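Home Topics Transport Animals Index Help

Livestock trailer

A livestock trailer is a road vehicle, towed by a lorry, tractor or pick-up, built to carry cattle, sheep, pigs or horses. Larger ones used for long journeys are often called cattle haulers or stock haulers. The name is also used loosely for rigid lorries with a fixed animal body.

Construction

Most livestock trailers have a steel or aluminium body with slatted or punched sides to let air through. The floor is ribbed or covered with rubber matting so that animals can keep their footing. Internal gates divide the space into pens, which stops the load from moving to one end under braking. Trailers for sheep and pigs may have two or more decks, reached by a folding ramp or a lifting floor.

The rear door usually drops to form a ramp. Many trailers also have a small side door, known as a jockey door or escape door, through which a person can leave without passing the animals.

The Comdale pattern

The Comdale was a light two-pen trailer made at Gernley for hill farms. It had a single axle, a wooden floor and a roof that could be taken off in summer. Later versions had 2 axles and a sprung ramp. The firm of Vodska built a similar trailer under licence, with a lower floor for loading calves. Comdales are still seen at farm sales - often with the floor replaced.

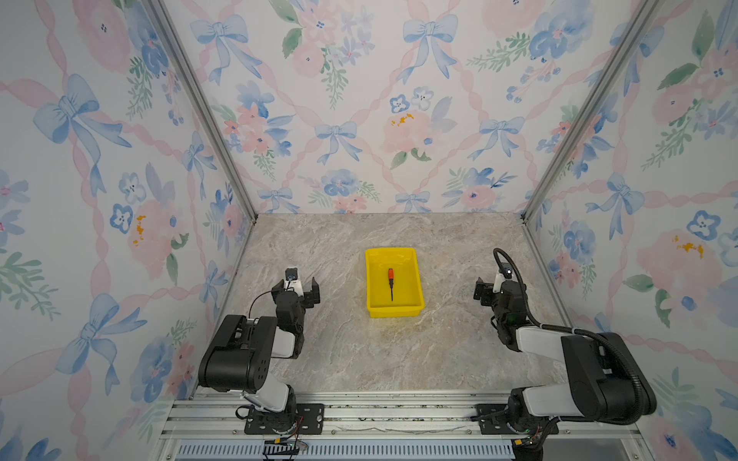 Use on the road

Drivers check the ramp, the gates and the coupling before setting off, and again at each stop. Stock are loaded in groups of similar size, and horned animals are normally kept apart from others. A trailer that is too full makes it hard for a fallen animal to get up, while one that is too empty allows animals to be thrown about on bends.

Bedding of straw, sawdust or sand is put down to soak up waste. After unloading, the trailer is washed and disinfected.

Emergencies

Fire, overturning and escape are the main dangers. Fires commonly begin in the brakes, tyres or wheel bearings. The Escobar gate, fitted to some larger trailers from January 2015, lets all the pens be opened from one lever outside the body - it is worked by hand and needs no power.

See also

Cattle grid
Horsebox
Loading ramp

Page last changed 12 June 2021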